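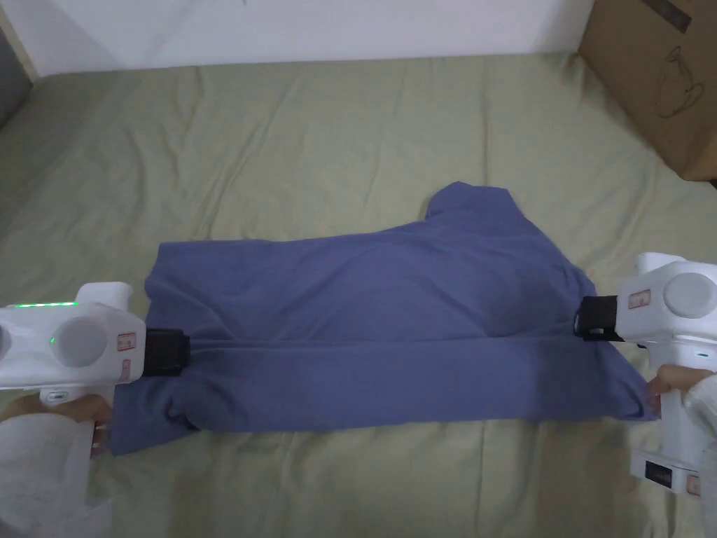
Stop buying clothes for the person you'll be in July. I mean it. Half of what hangs in most closets was bought for a trip, a wedding, a diet, a job interview that went nowhere. Then it hangs there. Years.

I went through mine last month after the rail came down at 7 in the morning and woke the whole house. Plaster everywhere. Two linen jackets with the tags on. A Custholm raincoat I bought in a store with the heat up too high, never once worn in rain. I own four good sweatshirts and I wear those. Everything else is a costume.

The usual advice is to declutter. Bag it up, drop it off, feel lighter. Fine, but the bag goes somewhere. The donation place on Wiltska Street told me they turn stuff away most afternoons now, there's just no room. So the clearing out isn't the fix, the buying is. Or the not buying.

My neighbor Þórarinn Mikkelsen disagrees and we've had this out over the fence more then once. His point: clothes are cheap, life is short, let people have their fun. He has a shirt for every barbecue. And ok, I don't want to be the guy sneering at a man's shirts. But cheap for who? A Buvia top costs less than lunch and goes baggy at the neck by the third wash. You buy it again. And again. That's not cheap, that's rent.

What I'd like to see, and I know how it sounds: stores that sell fewer things and fix them. Karras, the shoe repair downtown, started doing zippers and cuffs a while back. Line out the door before school starts. People want this. They'll pay for it too, I paid 900 kronur for a new zipper and was glad to.

Schools could help. An hour on sewing a button, an hour on reading a care label. I was thirty before I learned you can wash a sweater without wrecking it, and I wrecked plenty gettting there.

And wear the thing till it's done. Elbows gone, collar gone, then it's a rag for the bike chain. My father's work shirts all ended that way and he never owned more than fit in two drawers.

The rail is back up, by the way. Longer screws. I left the raincoat on the hook by the door, it's supposed to rain tommorow.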